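Folding of long-sleeved garments

The folding of long-sleeved garments is the household and retail practice of reducing shirts, jumpers, sweatshirts and similar tops to a compact, regular shape for storage, display or packing. It differs from the folding of short-sleeved tops mainly in the handling of the sleeves, whose length usually exceeds the width of the body and which must be laid back on themselves at least once. Garments with a hood or a thick collar need a further step.

Preparation

Folding is normally done on a flat, firm surface at about waist height, such as a dining table, an ironing table or a shop counter. Beds are widely used in the home but give a less even result, as the mattress yields under the hand. The garment is laid out with the front facing down, the collar furthest from the person folding, and the hem is drawn towards the body until the back panel lies smooth. Zips are closed and buttons done up at the neck, the middle and the hem.

A garment that comes out of the dryer or off the line in a heap is first opened out. It is taken by the shoulders or the upper corners and lifted, so that the weight of the cloth pulls the body straight. Where part of a panel has turned over on itself, the paler reverse of many dark fabrics makes the fault easy to find.
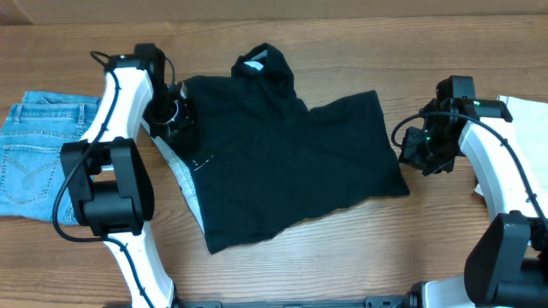
The neck label serves as a guide to orientation. On tops cut almost the same front and back, such as plain crew necks, it is often the only quick way of telling one side from the other. In garments with a printed label or none at all, the lower dip of the front neckline is used.

Sleeve methods

Four methods are in general use.

In the straight fold, one side of the body is brought in to the centre line with its sleeve lying across the back. The sleeve is then turned down at the shoulder so that it runs parallel to the side edge. The other side is treated the same way and the body is folded in half or in thirds from the hem.

In the crossed fold, both sleeves are laid flat across the back, one over the other, before the sides are brought in. It is quicker, but leaves a ridge across the middle of the finished piece.

In the zigzag fold, the sleeve is turned back and forth in short lengths down the side of the back panel. The method suits very long sleeves and children's wear with deep cuffs.

In the rolled fold, the sleeves are laid in as for the straight fold and the garment is rolled from the collar or the hem. It is used chiefly for travel.

Straightening the sleeve

Knit sleeves twist readily in the wash, and a twist left in place produces a hard lump inside the fold. The usual remedy is to hold the body still and draw the sleeve out by the cuff. A long black sleeve pulled sideways from a bunched top will lie taut and still show the twist along its length, in which case the cuff is turned until the seam runs straight from underarm to wrist. Pulling harder does not remove a twist and may stretch ribbed cuffs out of shape. 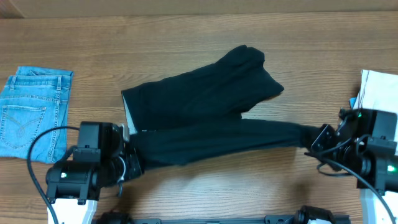
Order of work in a mixed load varies between households. Many people begin with trousers and jeans, which have few loose parts and form a stable base for a pile, and leave long-sleeved tops until the table has been partly cleared. Jeans are commonly finished as a compact rectangle with a back pocket outermost, like the light-blue pair at the left of the table, where the stitching on the pocket helps to tell one pair from another. Delicate knits are generally kept until last and placed on top.

Hooded garments

A hood adds bulk at one end of the fold. It may be laid flat over the upper back before the body is folded, or left free and tucked into the last turn. In the tucked version the hood can be drawn over the folded body to form a pouch, which holds the shape in a drawer or bag. Drawstrings are placed inside the hood.

Folding boards and retail practice

Folding boards are hinged or rigid panels that set the width of the finished piece. The Basico board, sold by the homewares firm Hermans, is a rigid sheet withdrawn after the sides have been turned in. The Enura board has hinged wings and is intended for adult shirts and jumpers. Clothing shops use boards to keep shelf displays uniform in colour order and width.

The shop manual written by Thijs Baert for the Mostari chain calls for the straight fold on all long-sleeved stock, with the cuffs hidden. Lakmal Jayasinghe, in a handbook on domestic laundry, favours the same method for everyday wear and recommends folding heavy jumpers in thirds to avoid a centre crease.

Storage

Folded tops are stacked flat on shelves or filed upright in drawers. Knitwear is generally folded instead of hung, as its own weight can lengthen the body and mark the shoulders.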